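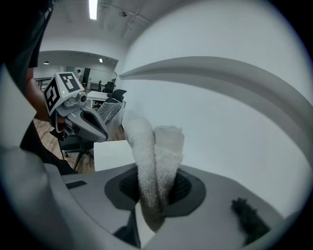 Barış Bozkurt made his first film in October of his second year at drama school, and he was cut from most of it. He had one line left, spoken from behind a door. The director, Remzi Türkmen, remembered the voice and rang him four years later about a part in Kılıçarslan, a family drama set in a haulage yard. Bozkurt read the script at his sister's flat in one evening. He likes plain surfaces and soft ones, he says, white terry cloth above all, and he asked for a towel in nearly every scene so that his hands had something to do. Türkmen let him keep it in six of them.

The film did modest business at home and then ran for 50 nights at a single cinema in Ostescombe, where the manager, Jordan Tindall, kept moving it to smaller screens and kept selling them out. Tindall still has the booking sheet. "We took it for a week," he says. "I had a cartoon waiting and the cartoon had to go to the other place across town."

Bozkurt had trained for the stage and went back to it at once. He played the lodger in Broltetti for 257 performances, the last 100 of them opposite Hsin-yi Wu, who had taken over the lead with nine days' rehearsal. Wu says he was generous and rather slow. He would wait on a cue until the stalls began to shift in their seats, and she learned to wait with him. The two have worked together twice more, once on radio.

His critics say he has played the same quiet man too often. Hüsnü Ağca, who taught him voice, thinks the complaint is fair up to a point. Ağca would like to see him in a farce and has told him so, by letter, more than once. Bozkurt keeps the letters and has turned down two farces.

Nundari, his third film with Türkmen, opens in the spring. He plays a ferry pilot who has lost his licence and goes to work each morning anyway. The shoot took eleven weeks, most of them on the water, and Bozkurt was seasick for the first two. He has not yet watched it all the way through. He saw the opening reel in the edit, asked for a line to be taken out, and went home on the early train.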